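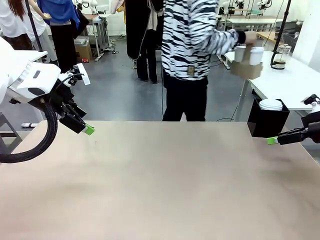
Filed under: Robotics > Manipulation > Imitation learning
Print this question | E-mail this question

Bimanual policy good on the replay set, falls apart when a human is in the loop. How to report?

Trying to write up a result and going back and forth on it. Two arm setup, parallel grippers, drinks task. Cups, lids, a cardboard box, a person on the other side of the table who does the pouring while one arm holds the cup. Policy is trained from teleop demos, 3,590 episodes after we threw out the bad ones. Base views plus a wrist view on each arm.

Problem. We've been scoring it two ways. Offline: take held-out episodes, predict the next chunk of actions, compare to what the operator did. Error is low, plots look great. Live: 100 trials with a person pouring. Much worse. Most of the fails are in the handover / hold part. Gripper closes too early, or the arm starts moving off while the person is still pouring.

My advisor wants the offline number as the headline since it's what the Tareck paper did. I don't love that. But the live number depends a lot on who is standing there. One person pours slow, one is fast, and the success rate moves more between people than between our two checkpoints.

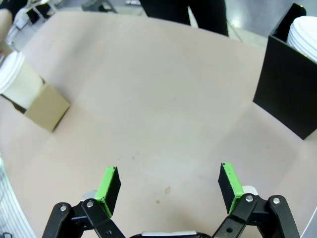 Other thing, the wrist view. If I drop it and train on the base views only, offline error barely changes. Live gets a lot worse at grasping cups, specially ones lying on their side. So offline metric says the wrist cameras are useless and live says they matter a ton. Is that a known effect or did I break something in the eval script. I checked the script twice.

Specific questions:

1) which number goes in the abstract
2) how many different people do I need for the live trials to mean anything
3) is there some accepted way to split up the hold phase, right now its just one pass/fail for the entire episode

Using the Akberg logging tools if that matters. Deadline is in May so not a ton of time to recollect.

Sherif Shehata

2 answers

Answer 1 (accepted)

Live number in the abstract. Offline goes in a table later on.

Known effect, you didn't break anything. Offline error gets averaged over all timesteps and most timesteps in a two arm episode are boring. Arm travelling through free space, or one arm parked. The bit where the wrist view matters is maybe a second before the fingers close, and it gets drowned. Quick check: recompute error only on the window right before each gripper close event. I'd bet the gap between with-wrist and without-wrist shows up. If it doesnt, then go worry about the script.

On people. You have a between-person effect bigger than your between-model effect, so trials from the same person aren't independent and 100 trials is not really 100. We had the same thing on a tray passing task. What we ended up doing was 6 people, every person does both checkpoints, order shuffled, person not told which one is running. Then compare inside each person first and average after. Report the per person numbers too, reviewers asked for them anyway.

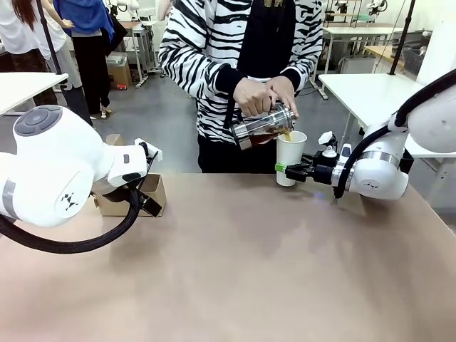
For the hold phase, break it up by events instead of time. Ours were: cup grasped, cup at pour height, pour start, pour end, first arm motion after pour end, cup released. Mark each from the base camera video, have a second person mark a subset and report how well they agree. Then "arm left early" is its own failure, separate from "bad grasp". Right now you have both in one bucket and they probably have diferent causes. Leaving early sounds like the policy learned the average pour length from your operators' demos and is running on timing more than on the liquid. Look at the distribution of hold times in the training data. If it's narrow there's your answer, and honestly a nicer result for the paper than either headline number.

You can relabel the trials you already have if you kept the video. No recollection needed for that part. The multi person runs you'd have to do again, but that was 2 afternoons for us incl. setup.

Also don't let fast and slow pourers be an accident. Write down the pour duration for every trial and plot success against it.

Was this answer helpful? Print this answer | E-mail this answer

Answer 2

Had a similar mess with Plovance grippers, was a calibration thing on one wrist camera. Mount got bumped. Worth redoing the calibration before you rewrite the whole paper. Also try a smaller action chunk?? Long chunks means it commits to a motion and can't react when the person is still pouring. We cut ours in half and early departures went down, didn't measure it properly tho.

No opinion on the abstract.

Comment from Sherif Shehata: reran the error on the pre-close window, gap is there, clear as day. Hold times in the demos are super narrow, same two operators poured for nearly everything. Calibration was fine. Chunk size next. Anybody know if the Derkach annotation tool exports event marks or only segments?

Filed under: Robotics > Manipulation > Imitation learning
Related tags: evaluation, human-robot handover, wrist camera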